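Filed under: Laundry & Linen

Getting limescale out of a steam iron

Hard water leaves scale in the chamber and in the steam holes. The usual signs are brown spotting on light fabric, weak steam and a spitting noise when the iron is tipped forward. Check the handbook first. Some irons have a cartridge, and acid will ruin it.

Flushing the chamber

1. Unplug the iron and let it cool fully. Empty the tank.
2. Mix 12 g of citric acid into 260 ml of warm water. Stir until clear — undissolved grains will block the valve.
3. Fill the tank, set the steam dial to off and heat to the highest setting.
4. Unplug, hold the iron level over a sink and open the steam dial. Rock it gently until the tank is empty. Keep hands clear of the steam.
5. Repeat with plain water, 3 times. Iron an old cotton cloth before going back to shirts.

Vinegar also works but the smell lingers, and it is harder on rubber seals.

Cleaning the soleplate

Wipe a cold soleplate with a damp cloth and a little bicarbonate paste. Clear the holes with a cotton bud. Do not use wire wool or a knife. Melted nylon comes off more easily if the plate is slightly warm — use a wooden spatula.

Storing cloths and small items

Keep pressing cloths flat or loosely folded, away from the iron's water tank. An open-sided basket lets air through and is easily wiped out. Wash the cloths without softener, which leaves a film on the plate.

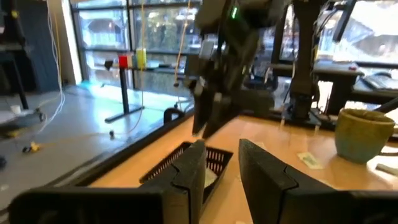

How often

In hard water areas, every 3 months. In soft water areas, once a year in May is enough. Empty the tank after each use, whatever the water.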